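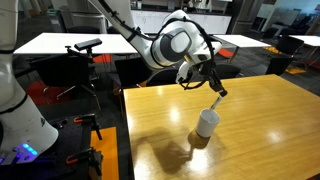 Stirring a Hot Drink at a Shared Table

Reading time: 3 minutes

These instructions apply to the shared tables on the second floor of the Piltance building, where staff and visitors may prepare and drink coffee, tea and cocoa. They cover the mug, the stirring stick and the care of the varnished tabletop. Questions about the kitchen itself are answered on the Kitchen page.

Before you start

Collect a mug and one stirring stick from the kitchen. Mugs with a handle are preferred for hot drinks. Wipe the bottom of the mug before carrying it to the table, as a wet base leaves a ring on the varnish within minutes.

Place the mug on a flat part of the top, well in from the edge. Laptops and papers should be moved aside first.

Adding powder or sugar

1. Put the powder in the mug before the liquid. Cocoa and instant coffee mix more evenly this way.
2. Add a small amount of hot water — enough to cover the powder — and stir to a smooth paste.
3. Fill the mug with the rest of the water, stopping well below the rim. A full mug cannot be stirred without spilling.
4. Add milk last, then sugar if wanted.

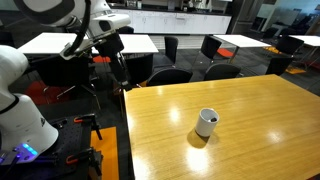
Cleiton Cavalcanti asks that sugar go in before the milk, because it dissolves faster while the drink is at its hottest. Either order is acceptable. Those who take more than one spoonful may find his method saves some stirring.

Stirring

Hold the stick near its upper end and lower it at a slant until it touches the bottom of the mug. Move it in slow circles, keeping the tip low, where undissolved powder collects. After several turns, change direction. A few strokes straight across the middle will break up anything that remains.

Avoid tapping the stick on the rim. The noise carries across an open floor, and the drops land on the table. 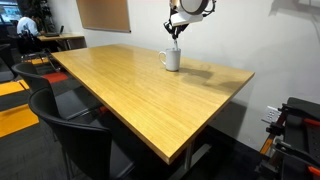 When the drink is mixed, raise the stick slowly and let it drain against the inside wall of the mug. Do not lay it on the wood. Used sticks go in the bin in the kitchen or, if there is more stirring to do, on a saucer.

Cleaning up

Blot spills at once with a dry cloth, then wipe along the grain with a damp one. Scouring pads and spray cleaners must not be used on the varnish. Milk and cocoa turn sticky as they dry and may need a second pass with warm water.

Return the mug to the kitchen and push in your chair. Marks that do not come off should be reported to the Facilities desk, extension 2893, with the table's location.

Related pages
Kitchen: Opening Hours and Supplies
Caring for Varnished Tables
Booking the Akis Room
Where to Leave Used Mugs

Contact Facilities: extension 2893 | © Piltance | Back to top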